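Section 4. First Set-Up of the Tabletop Cell

Before you start

If you have come straight from Section 3, the arm is bolted down, the control box is on, and the Jitov console shows a green bar along the top. Great! From here on you get to watch the cell do real work. Allow 20 minutes for this section the first time through.

You will need the wrist camera cable, the 3 mm hex key, a lint-free cloth and the practice block from the Cladent starter kit. The drawer cabinet should already be standing at the back of the table.

CAUTION: Keep one hand near the stop button whenever the arm is powered. Long sleeves and loose hair stay outside the reach line.

4.1 Clearing and leveling the table

1. Take everything off the table except the cabinet.
2. Wipe the surface with the dry cloth. Do not use spray cleaner while the wrist camera is uncovered.
3. Press down on each corner of the table. If it rocks, go back to 2.6 and adjust the feet.
4. Push gently on the cabinet. If it slides, fit the grip pads supplied in bag C.

4.2 Checking both camera views

The console opens two windows, Wrist and Fixed. Getting a good view in both is the most useful thing you can do for this cell - everything after it goes faster.

1. Put the practice block on the open part of the table.
2. On the console, choose Views, then Live.
3. In the Wrist window, turn the focus ring until the edges of the block look clean. A fingertip in the view is normal.
4. In the Fixed window, check that you can see the drawer handles and the foot of the cabinet.
5. Choose Hold to keep both views.
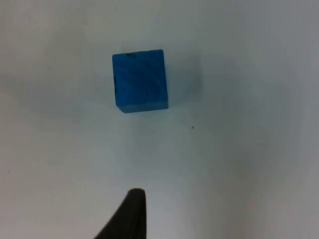
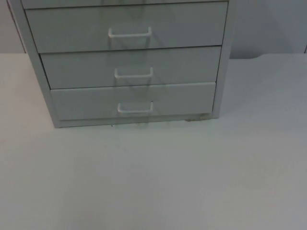
Wrist view with the blue block, then the fixed view with the drawer cabinet.

6. Set Exposure to Manual and enter 600. Leave it there, even if the room gets a little brighter during the day.
7. Choose Save Views. The console beeps once.

NOTE: Small specks are fine. If you get more than 11 warnings in the Dust list, wipe the table and the lens cover and run Views again.

4.3 Teaching the drawer pull

This is the fun part!

1. Switch the arm to Hand Guide. It will feel light, so move it slowly.
2. Bring the open fingers up to a drawer handle and stop just short of touching it.
3. Press Mark on the console.
4. Close the fingers with the paddle switch, then draw the arm straight back until the drawer is halfway open. Press Mark again.
5. Push the drawer closed the same way and press Mark a third time.
6. Repeat for each drawer you plan to use. The handles do not have to line up perfectly, and each drawer keeps its own marks.

CAUTION: Never pull at an angle in Hand Guide. The fingertips are soft and will roll off the wire, and the arm can jump back toward you.

4.4 First run at low speed

1. Set Speed to 33 percent.
2. Choose Run Once and stand behind the reach line.
3. If the fingers miss the handle, press Stop and redo 4.3 for that drawer only.
4. After three clean runs in a row, save the program. Kristine Padilla's team at Baluyot names theirs by drawer and date, and we've picked up the habit too - it makes old programs so much easier to find.

Fingertip wear is covered in Section 5. Plan on a first look at the pads in March if you are setting up over the winter.

Section revised December 28, 2019, by Jericho Sebastian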